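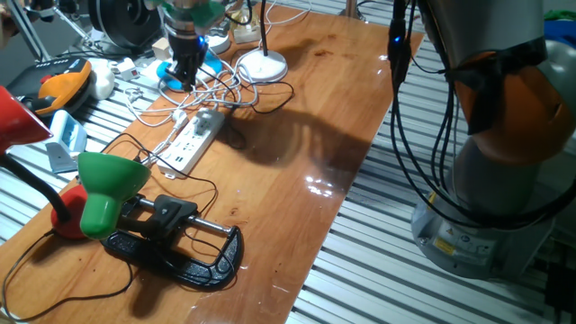 Etus bench, Tuesday evening. Lamps, power strip, far too much cable.

Skye Lamont
Update thread on the two-arm build at Flolow. I've had a few messages asking where it's got to, so I'm putting it all in one place.

Skye Lamont
The job we set ourselves in November: pick up a plug from a messy bench and put it in a socket on a power strip, with one arm holding the cable out of the way while the other does the plugging. Mains is off for all of this. The strip isn't fed from anything.

Skye Lamont
The top is a long piece of wood laid over the slotted aluminium. We wanted a surface we could scratch and drill without anyone minding. It's glossier than I'd like. When the light is on it there's a bright patch the cameras don't cope with, and it moves depending on where the big arm is standing.

Skye Lamont
Matt varnish would probably sort it. Rizwan wants to try a sheet of grey card first as it costs nothing. We'll do the card.

Skye Lamont
The shadow is the other half of that problem. The arm throws a big dark one right across the middle of the board, and a white strip half in and half out of shadow gets read as two objects. Moved the strip, same thing. Turned it diagonally, a bit better. Left it diagonal.

Skye Lamont
Cables. White cable on white cable is the hard one. The software is fine with a single lead lying by itself. Give it a heap and it picks a point where two of them cross and tries to lift both.

Skye Lamont
What has helped so far: start from the plug and follow the lead backwards. Going from the lamp end was hopeless. Misaki suggested this weeks ago and I didn't get round to it until the weekend, so sorry Misaki.

Skye Lamont
Numbers from the last long session. 328 grabs in total on loose plugs. I'm not giving a success rate yet because I changed the approach height part way through and the two halves don't compare. I'll do a clean set and post that.

Skye Lamont
Approach height is now 30 mm above the plug, then straight down slowly. At 15 mm the fingers kept catching on whatever lead was lying next to it.

Skye Lamont
Somebody asked why desk lamps. They have a heavy bit, a thin bit and a long floppy bit, so you get most of the awkward cases in one object. They were also in the cupboard. The colours help as well, red and green are easy to pick out on orangey wood. The white base gets lost among the white cable.

Skye Lamont
Lamp poles are a nuisance. Thin, black, and the depth camera sees them about half the time. The planner will happily send an elbow through one if it doesn't know it's there. For now I type the pole positions in by hand before each run. Not a long-term answer.

Skye Lamont
Clamps: please take them off the board before a run, or actually clamp something with them. Black wires draped over a black C-clamp is a shape the segmentation has never got right. I'm leaving one in for the hard test set and nowhere else.

Skye Lamont
Cable routing on the arm itself. The bundle down the front works but it loops lower than it should. I've had the base joint limits pulled in so it can't wind itself up. Itsuki has drawn a printed clip that holds the loop closer. First one snapped along the layer lines. Second one is being printed flat.

Skye Lamont
If you're printing on the same machine, the clip job is the one called Jumis_clip_2. Please don't cancel it. It looks like it has stalled near the start and it hasn't.

Skye Lamont
Talking between the two arms: one program, one clock, each arm asks for a patch of the board and has to give it back before the other can go in. Slow but I trust it. Kamarul has a version where they share the space properly. It runs in simulation and I'd like to see 1000 runs with no contact before it goes anywhere near the bench.

Skye Lamont
He's on run six hundred and something as I type this.

Skye Lamont
Soft pads for the fingers: tried silicone, heat shrink and a cut-up rubber glove. Heat shrink is winning. Silicone grips well but drags the cable along when it lets go. The glove was bad in every way.

Skye Lamont
Things still to do:
grey card on the board
clip, version two
pole detection, or at least a file I can load
clean run of grabs with nothing changed half way
label the white leads at the plug end so people can tell which lamp is which

Skye Lamont
A reply to several people at once: yes the code will go up. It has my paths hard-coded all over it and one function called sugiyama_test_final_b, which I need to rename before strangers see it.

Skye Lamont
Rizwan did the card this afternoon, two sheets taped edge to edge. The bright patch has gone. The tape join now gets detected as a cable. Painting the join tomorrow.

Skye Lamont
Bench is booked to us until the end of the week. If you need the power strip, ask me first and put it back at the same angle, there's pencil on the wood.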